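Search this site... Go

Posted in: Tidy Home > Desks & Tables

March - by Vikas Maurya

Clearing a White Work Table, One Thing at a Time

My table collects everything, and I bet yours does too - so let's be kind to ourselves and give it 20 minutes after supper.

1. Start at the far end. Papers and drinks love to settle there, so fold the newspaper, put the cap on your water bottle and set them side by side for now.

2. Move to the middle and see to whatever has a cord. Stand it upright, then lift any coil hanging over the front edge.

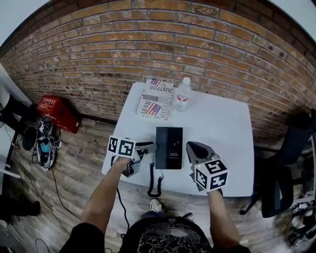 3. Last of all, the floor! Pair up the sneakers, push the chair in, and wipe the top with a soft damp cloth.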